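Notebook, soft goods bench, March
Folding and sorting trial, sports lot

Started 9:40. The lot is mixed sportswear from the Pritchard collection, 29 pieces after the torn ones were pulled. Everything was washed once at low temperature, line dried and left overnight in the room before handling. No fabric softener. Haf Penry did the wash and logged it on the Rundel sheet, so wash details are there and not repeated in this entry.

Surface is the light gray fabric one again. It has more grip than the bare bench. A garment laid out on it stays where it is put, but it also resists being dragged square, so pieces have to be lifted clear and set down again. Noted this in the last entry too. Still true.

Red items first. They are the ones most likely to get mixed up in the bins: same base color, same white trim, different fabric and different fold. Order of work for each piece:

Find an elastic edge if there is one.
Find the corner farthest from it.
Bring the two apart until the long edge is straight.
Lay down, smooth from the elastic end outward.
Fold in half along the length, then in thirds. 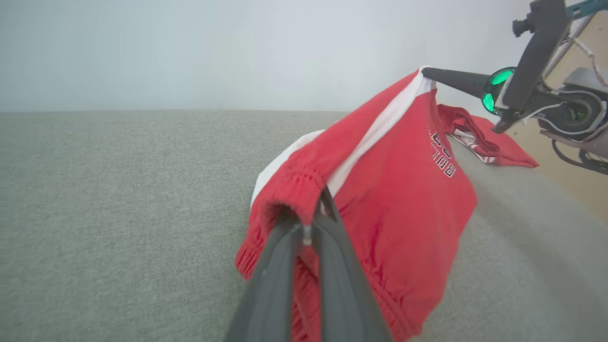

Why start from the elastic and not from a plain hem?
Ribbed elastic is easy to find by feel and easy to keep hold of. A plain hem tends to roll under, and then the fold line is off by the width of the roll.

Straightness of the long edge was judged by the trim where a piece had any. White trim on red is a good guide line. On the all-navy pieces there was nothing to go by and the results were worse: four of them had to be opened and refolded. Might try a chalk tick at the midpoint next time, if it brushes out. Ask Haf whether chalk is allowed on the Pritchard lot or only on our own scrap.

Printed lettering is a separate problem. Thick print does not crease with the fabric around it, and a fold across it springs back. Moved the fold line to one side of the print where possible. For the pieces where it was not possible, put a 770 g flat weight on the stack for ten minutes. That held. Without the weight the stack leaned.

Stripes next. Wide stripes running the length of a piece are useful in the same way as trim, with one caution: if the cloth is picked up at a point, the stripe twists as it hangs and the piece goes down with a spiral in it. The spiral is hard to see in soft fabric and shows up only after the second fold, as a corner that will not meet the others. 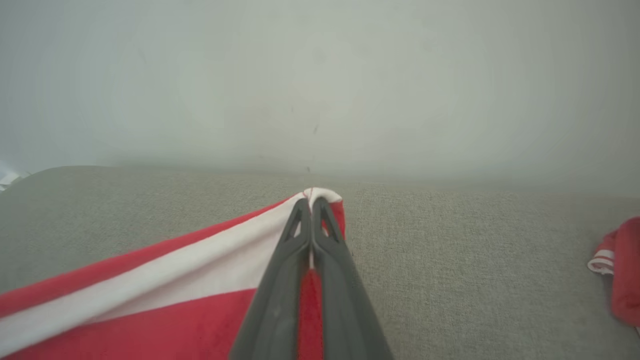

Fix is to set the piece down, let go completely, and take it up again by two points on the same edge. Trying to shake the twist out in the air wasted time. Pieces with a napped surface also hold on to themselves once folded, so a bad first fold has to be opened all the way and smoothed flat before a second attempt.

Sorting. Used the Gitach bins, three of them: elastic, no elastic, doubtful. Doubtful ended up with five pieces, mostly with drawcords whose ends had gone back into the channel. Those go to mending before they are sorted again.

Lint was heavier than expected on the gray surface by 11:15. Rolled it twice. Red fibers show badly on it and the white trim picks them up. Suggest doing whites before reds from now on, or putting down a clean sheet between colors. The Fluson roller is nearly out of adhesive, order refills.

Open items:
Count the lot back in against the Rundel sheet.
Refold the navy pieces after asking about chalk.
Write the bin labels in larger letters. "Elastic" and "no elastic" look the same from the door.
Repeat the weight test with 100 g less and see if the printed pieces still hold.

Stopped 12:05. Stack left on the shelf with the weight off.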